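Progress report on the Jesosell project
Prepared by the project office, Osten, for the funder
May 31, 2024

1. Purpose of this report

With this report we inform you about the open day of the Jesosell project, the state of the work before and after it, and the use of the money in this period. The financial tables are sent separately. We kept the text short where nothing has changed since the last report.

2. Background in short

Jesosell develops a tidying function for small, light and irregular objects on a table. Our partner Prukavora is responsible for the arm and the control software. Osten prepares the tasks, collects the human examples and organizes the contact with the public. In the application we promised one open day in the first half of the year, where visitors can see the work at an early stage and also try the tasks by themselves. The open day took place as planned in our room at the Caron building, and 54 visitors signed the list.

3. The task shown to the visitors

For the open day we selected the paper task. A cup has to be filled with torn paper, and the table has to be clear at the end. It sounds very easy, and for a person it is easy. For a gripper it is one of the hardest tasks on our list, as every scrap has another shape, the crumpled ones roll away and the flat ones lie so close to the table that the fingers slide over them. We wanted the visitors to feel this difference in their own hands before they looked at the arm.

The work by hand came first in the program. A person takes a small wad of scraps between thumb and fingers, brings it over the rim and pushes it in, while the other hand holds the cup. Both hands are busy, and the holding hand is as important as the other one. Our arm is single, so in its version of the task the cup is fixed in a ring.

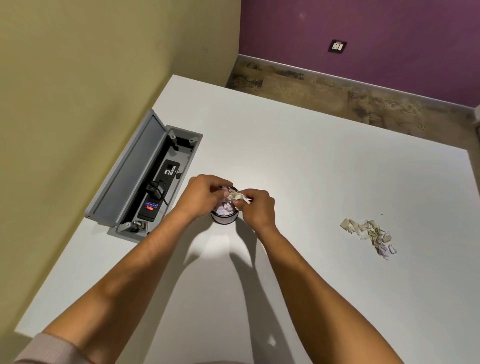
One visitor objected at this point that a ring makes the task too friendly for the machine, and that at home no cup is standing in a ring. We answered that this is correct. The ring is a help for the first phase only, and a second arm is foreseen in the work plan for the later phase. The same visitor asked if a wider cup would not be the simpler solution. It would be, but the small cup was selected because it shows the problem of pushing down: when the cup is full to the brim, the next wad stays on top or falls back to the table. We wrote both remarks in our notes and they are considered in section 6.

4. The demonstration of the arm

The demonstration was given 2 times, in the morning and in the afternoon. In the morning the arm worked at a low speed and put 9 scraps into the cup before the operator stopped it. The reason for the stop was a strip of paper that was caught between the fingers of the gripper and did not fall. The operator removed it by hand and the arm could continue, but we did not count the scraps after this moment.

In the afternoon the result was better. Prukavora had changed the opening width of the fingers during the lunch break, and no strip was caught. On the other side, the arm now missed more of the small flat pieces. It went down at the right place, closed, and came up empty. We explained to the visitors that the software sees the scrap well and that the weak point is the contact with the table.

Many questions were about gathering. People do not pick up scraps one after the other if there are many of them. They press one hand flat on a part of the paper, sweep with the other hand and make small piles, and only then they start to fill. They also leave single pieces for the end. Our software has at this time no such step.

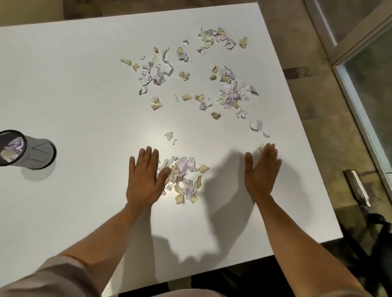
It chooses the nearest scrap, picks it, and looks for the next one. When the paper is spread over a large part of the table, this costs much time, and the arm often returns to the same corner. From the human examples we see that gathering movements are different from person to person, but almost everybody uses them. We have now 1125 recorded examples of the paper task, and Prukavora has started to mark the gathering parts in them. This work is slower than planned. The start and the end of a sweep are not always clear, and two people who mark the same recording do not always agree.

5. Organization and costs

The room was large enough, but the places at the table were not. Visitors in the second row could not see well, and some left before the demonstration was finished. For a next time we would make smaller groups with fixed times. The costs of the day stayed inside the budget line for public events. A small rest is not used, and we ask for your permission to move it to printed material for schools.

6. Next steps

In June we will do the following work:

Finish the marking of the gathering movements in the first part of the recordings.
Test soft finger tips from Prukavora on flat scraps, with the narrow and the wide opening.
Repeat the paper task without the ring, with a heavier cup.
Send you the short questionnaire of the visitors with our comments.

The delay in the marking has no influence on the next milestone, but it can have influence on the one after it. We will inform you as soon as we know the result of the finger tests. If you wish to see the arm in work, a visit in the Caron building is possible on any working day after an arrangement with our office.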